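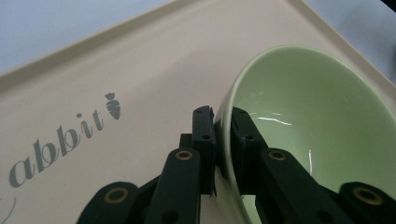

Re: [tableware] Rabbit tray sets, worth it?

From: Vasco Seixas
To: tableware list
July

Malsha Begum wrote:
> I keep seeing those cream trays with the rabbit on them, sold
> with a green bowl. Greleo wants 38 for the set and Sundholm
> sells the tray alone. My two would love it for breakfast. Does
> the tray do anything, or am I paying for a carrot? And would
> you get the white plate as well?

Malsha,

You're mostly paying for the carrot. It's a small gray one, printed right after the lettering, and I will admit the gray is easier to live with than the orange I was expecting. Whether a child cares about gray lettering is another matter. Mine looked at the rabbit once and asked for toast.

The tray has a raised lip and rounded corners. Fine. The lip is low, so I wouldn't count on it to hold back a spilled bowl of milk, whatever the shop page says. It will stop a spoon from rolling onto the floor, and I suppose that's worth something at seven in the morning.

The bowl is the part I'd keep. It's deep, and the glaze inside is smooth enough that oatmeal shouldn't hang on too badly. It's also glossy, so every ceiling light shows up in it -- some people like that. But look at how much of the tray it takes up once you set it down in the middle.
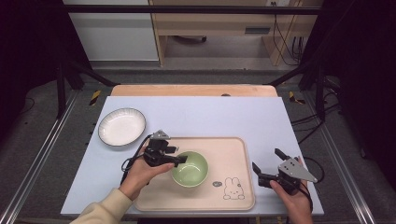 Bowl on the tray, plate off to the left.

Add a cup and a slice of bread and I think you'll be shuffling things around all through the meal. The white plate has a ribbed rim and a dark edge, and to my eye it belongs to some other set. I'd skip it unless you need a plate anyway.

Deolinda Godinho swore by these trays here last winter, but she uses hers for keys and mail. Has anyone had one in daily use with actual food for more than a few months? I'd like to hear how the print holds up to scrubbing before I believe a word of it.

Vasco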